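Visit to the Groveck paper mill, August 2021

The Groveck mill sits at the bottom of a steep lane, and the bus does not go down it. I got off at the church and walked the last part. The open day began at 9 and there was already a line at the gate when I arrived, mostly families and a group from a bookbinding class in Leitner.

Visitors were split into small parties. Ours was led by Clementina Macedo, who has worked in the finishing room for most of her adult life and knew every valve on the site. She started us in the rag loft. The mill still makes a cotton sheet for printmakers, and the bales come up by hoist through a trapdoor. The loft smells of dust and old laundry. Sorting is done by hand at slatted benches, and buttons go into a bucket by the stairs.

From there we went down to the beaters. There are two, an old one with an iron roll and a newer one that does most of the work. It was too loud to hear much, so Macedo wrote the beating times on a slate and held it up. The heavy printmaking sheet takes longest. A lighter sheet, sold under the name Clerkier, is beaten for 87 minutes and then rested in the chest. 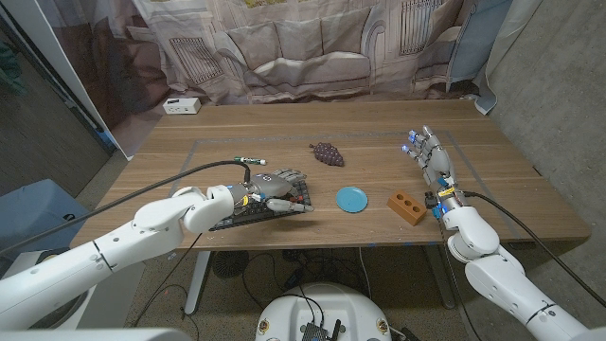

The vat room was the part most people had come for. Horácio Esteves was making sheets with a mould and deckle, and he let the children try a small one. He dips, lifts, shakes once each way and passes the mould along to be couched on felt. A full post at Groveck is 100 sheets. It goes under the press in one stack, and two people bring the screw down. The floor is always wet and they ask you to wear shoes with a decent sole. I had not read that on the ticket.

I asked Esteves about the water. It comes from a spring behind the mill, through a settling pond, and he said the iron in it gets worse in March when the snow melts. In those weeks they make brown and gray papers and leave the whites alone.

Drying is on the top floor, with shutters on both sides that open to different widths depending on the wind. The sheets hang in small groups over cow-hair ropes. Sizing comes after that, in a gelatin bath, and then a second drying. The whole run from rag to finished sheet takes several weeks, and longer in winter.

The shop is by the exit and takes cards. I bought a pack of seconds and one sheet of Grulska, a thick blotting paper sold by weight. The cafe had soup and rye bread and ran out of both early in the afternoon.

The guided part lasted 122 minutes and there was nowhere to sit until the end. The stairs to the drying loft are steep, and there is no elevator. Parking is in the field across the stream. The next open day is planned for spring, and tickets go on sale at the gatehouse and by phone.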